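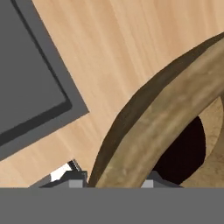 **Gripper cam view: how do we get the sim arm to stop closing too early on curved stuff?**

Hi all! I help out with an after-school robotics club (middle and high school mixed, it's loud) and we're doing the pick-and-place challenge in simulation this year. We use Stekum for the sim and the kids write their scripts in Cesileo, which I'm still learning about two pages ahead of them.

Boxes and trays are going great. Anything round or ring shaped is a mess. The fingers get on either side of the curve, the camera view looks perfect to us, and then the script closes and the thing squirts off across the table. We ran it 119 times last month (one of the kids keeps a spreadsheet, bless her) and got 35 good lifts. Club showcase is in May and I'd love for them to have something that works by then. Is it our code or is it the sim??

Thanks!
Zanele Hlongwane

---

**Answer 1**

Sounds like a depth problem to me. We had the same thing with my team last season. From a camera mounted on the wrist you can have an object sitting right between the fingertips on screen and still be way too high or too far back, so the pads only catch the edge of it. Add a second camera off to the side just for debugging, even if the rules won't let you use it in the final run. My kids didn't believe me until they saw it from the side lol.

Also check what your collision shape is. A lot of sims wrap a curved model in one big simple hull, so the hole in the middle looks like a hole but the physics thinks it's solid. If one of your fingers is supposed to go inside the ring, it's going to shove the whole thing away every time. In Stekum it was under the object's physics tab when I used it, might have moved.

Then slow the close way down. We went 4 times slower and it helped a ton.

---

**Answer 2**

just turn friction up

---

**Answer 3**

I'd leave friction alone until you've looked at the hull, or you'll end up with a script that only works on your own laptop (ask me how I know). Agree with the first answer on pretty much everything. One more thing to try: have the kids rotate the wrist so the pads close straight across the band, at a right angle to the curve. If they close at a slant the piece wants to spin out. We had 2 kids act it out with a roll of tape and their fingers and it clicked right away!

If you're on the old Floster export plugin, update it, it used to mess up the scale on imported models.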